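Workshop Notes, December: the two-arm table

Quick one this month, the bench is a mess and I have 11 tabs open. Ekaette Fashola here, filling in for Gert Joubert on the newsletter while he fights with his firmware.

So. The sorting table at Wiltstead is up and both arms are on it. If you came by last month you saw one arm and a lot of tape. Now two, facing the same way, sharing one controller box and one power strip (yes, on its own breaker, thank you to everyone who emailed). The project name is still Motaung, after losing the vote to rename it. Fine by me.

What it's for: clearing up after a meal. Pick stuff out of a bowl, food one way, sponges and odds and ends another. Sounds easy. Bread is awful. It squashes, it sheds crumbs, and a stale roll behaves nothing like a fresh one. Gert's first grip setting went straight through a croissant. Flaky pastry is now our official hard case.

Changes since the last issue:

Cables. Straps on the forearms now, two per arm. Before that we snagged the same loop over and over and once pulled a connector right out. Still leave slack at the wrist, the arm needs it when it turns. Don't tidy it up for us please!!

Mat. Big brown one over the white tabletop. Less glare, and the bowl doesn't skate when a finger bumps the rim.

Bags. Plain black trash bags. Pull the plastic well over the rim of the bin or it slumps in and the arm grabs bag instead of nothing. Ask me how I know.

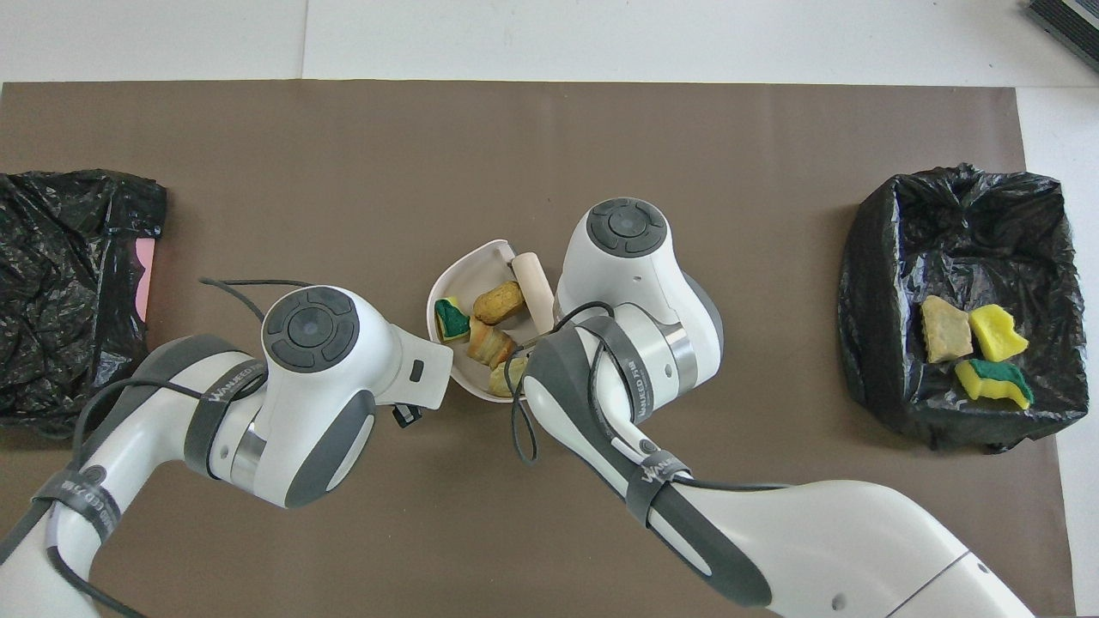 Both arms at the bowl. Bread, pastry and a sponge in there, more sponges in the bin on the right.

Numbers, for the people who like them. We have 492 tries logged. I wanted 200 by the end of the month so that's way over, mostly thanks to Gert staying late and eating the spare rolls. Eight of the logs are junk becuase the clock was wrong, those are coming out. I'll post the full sheet on the Waravier page when I've cleaned up the column names, which are embarrasing.

Known problems. Shiny bags confuse the depth reading, so the arm sometimes stops short. Round things roll when you nudge them, no fix yet. The two arms get too polite near the middle and both wait. Gert has a rule for who goes first, half written. If you have done shared-space planning before and have an evening free, come talk to him, he'll be glad of it.

Wanted: old kitchen sponges, any color, any size, rinsed. Bread ends too, not moldy. A shallow bowl or two with a different rim shape. Drop them in the Fosum crate inside the door, label on it so they don't get thrown out.

Bench is open to members from 8 in the evening. Red stop button is at the front left corner of the table, learn where it is before you touch anything else. Long hair back, sleeves up.

Next issue: fingertips. We're trying softer pads and I have opinions. Send questions to the usual list, I'll answer what I can.

Ekaette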